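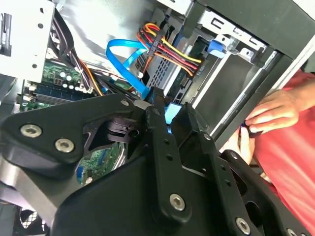
# Frade Tower Set

Reference notes for the desktop towers kept on the Drorkside bench. The set is used for practice in opening, cabling and reassembling ordinary desktop computers. Maintained by Inês Mota.

## Contents

- `towers/` – one folder per machine, with a parts sheet and a cable sheet
- `procedures/` – the written tasks, plain text
- `faults/` – faults introduced on purpose, with the matching repair
- `CHANGES` – what was swapped and when

The set has 4 towers. All are secondhand office machines bought as a lot from Dustden. They are labeled `F1` to `F4`, and the label stays with the case even if the board is replaced.

## Parts sheet

Each sheet lists, in this order: case, power supply, motherboard, memory, drives, fans, cables. Fields are separated by tabs. An empty field means the part is absent. A question mark means the part is present but its marking could not be read.

Drives are recorded by bay position, counting from the top. The clip type is recorded too (blue plastic tab, screw or none). Tabs differ between cases and should go back to the case they came from.

## Cable sheet

Cables are named by function first and color second, e.g. `sata-data-blue`. Color alone is not a safe key. Two of the towers have data cables in the same blue, and power bundles mix red, yellow, orange and black in every case.

For each cable the sheet gives:

- both end points
- the side it is routed on
- whether it is tied, and to what

Cable ties are part of the starting state. If a task requires cutting one, fit a new one in the same place before closing the entry. Use black ties, 2.5 mm wide.

## Starting state

Before a task begins:

1. Power cord out, power button held in for a few seconds.
2. Side panel off and stored flat under the bench.
3. All drives seated and clipped.
4. Data cables connected at both ends.
5. No loose screws in the case.

Lay the tower down or leave it upright as the task file says. The two positions are not interchangeable, and times from one should not be compared with times from the other.

## Handling notes

Data connectors on `F2` are stiff. Pull on the connector body, never on the cable. The retaining latch is missing on one spare, which is kept in the Cerora box and should not be used for pull tasks.

Edges of the drive cages are stamped metal and some are sharp. Capacitors near the memory slots are easy to knock when reaching in from the drive side – come in from the open side where there is room.

The seating count per connector is logged in `CHANGES`. Replace a data cable after 40 cycles, even if it still holds.

## Known gaps

- `F3` has no fan entry. The sheet was lost and has not been redone.
- Front panel wires are listed as a single bundle in all towers.
- Screw lengths are not recorded.

Corrections go to Inês Mota, with the tower label and the line number.

Frade Tower Set | Drorkside | Contact | Back to top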